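Print this page | E-mail this page

Textiles for Beginners, Unit 2: Color and Contrast
Notes by Ludivine Charpentier

Dye fades, and it does so fastest on the side you hoped to show your guests. Light breaks dye down a little each day, and reds usually give up first. The Drutwood curtains (see page 52) had one December left in them. They got three.

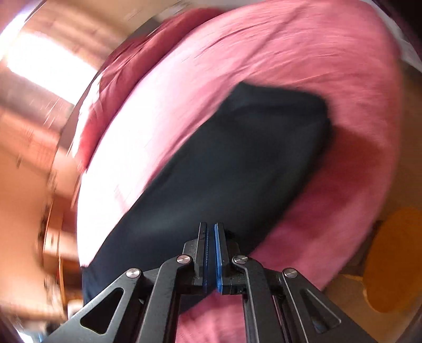
Dark cloth on pink fabric.

Contrast is cheaper than dye. Put a pale color beside black and it looks paler; put it beside white and it looks as if you paid more. Bring two scraps to lab. Your roommate's scraps do not count.

Reading: Plurton, chapter on mordants. Skip the poem.

Comments (2)
tess_m: is the poem on the test
weftie: Page 52 is missing from my copy.

Contact | © Cladutard Evening School | Back to top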